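Washing and Drying Printed Fleece Without Matting the Pile

Applies to polyester fleece blankets, throws and unlined jackets. Wool and bonded fleece with a membrane need a different procedure.

Fleece mats when three conditions occur together: heat, friction and residue. The fibers are thin loops that have been cut and brushed upright. Heat softens them, friction lays them over, and detergent or softener residue holds them there. The settings below limit all three.

1. Sort the load
Wash fleece only with fleece. Towels and cotton socks shed lint, which lodges in the pile and is difficult to remove once dried. Close zippers and hook fasteners. A single open hook strip will pull fibers from every item in the drum.

2. Shake and brush
Shake each piece outdoors. Remove hair and crumbs with a dry, soft-bristled brush, working in one direction. Do not use a lint roller on worn areas.

3. Load the drum
Fill to half capacity. Turn jackets inside out. Lay blankets in loosely, in a ring if the machine has a center post. A blanket that has been rolled or knotted will not rinse through.

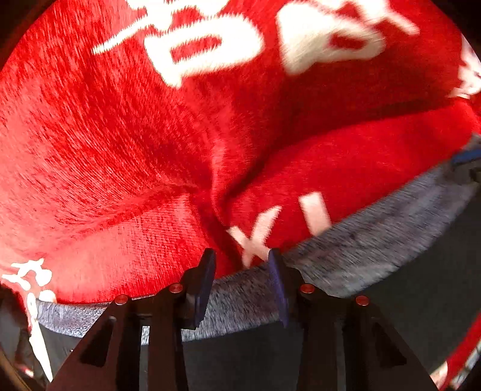

Dye and print set the temperature limit. Use cold water for the first 2 washes of any strongly colored item, and keep it separate from pale items until the rinse water runs clear. Pieces that combine a saturated ground with white, such as bright red fleece with white lettering, carry the highest risk, and any color transfer will show first in the letters. Check the white areas before drying. If they have turned pink, rewash in cold water right away. Drying makes the stain much harder to lift.

4. Select the cycle
Temperature: cold, or warm at most for plain, colorfast fleece.
Cycle: gentle or synthetics.
Spin: low.
Detergent: liquid, half the normal dose. I use Berell unscented. Powder may not dissolve fully in cold water.
Softener: none. It coats the fibers and reduces absorbency.
Extra rinse: on. On my Dromuvell washer this is a separate button that resets after each load.

5. Dry
Line drying in shade is preferred. Spread blankets over 2 parallel lines to avoid a stretched ridge. If a dryer is necessary, use the no-heat or low setting and remove the load while slightly damp.

6. Restore the nap
When fully dry, brush lightly against the direction of the pile, then with it. Do not iron.

Storage
Fold loosely and change the fold lines each season. Do not vacuum-pack.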